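The club had named the robot Barby, and by Saturday it had failed to open the appliance door 555 times. The rules of the Fisudov Cup allowed 3000 tries in simulation – the club had hoped to keep a few.

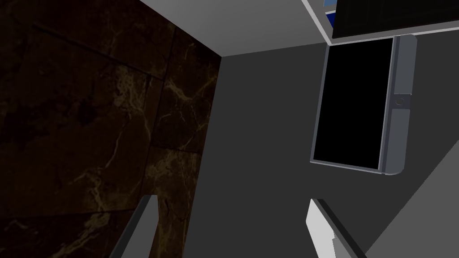

"It's looking at the ceiling again," said the captain.

"It likes the marble," said the girl who had picked the marble.

They moved the wrist 90 degrees and pressed run. Try 556 began with great confidence, in the direction of the wall.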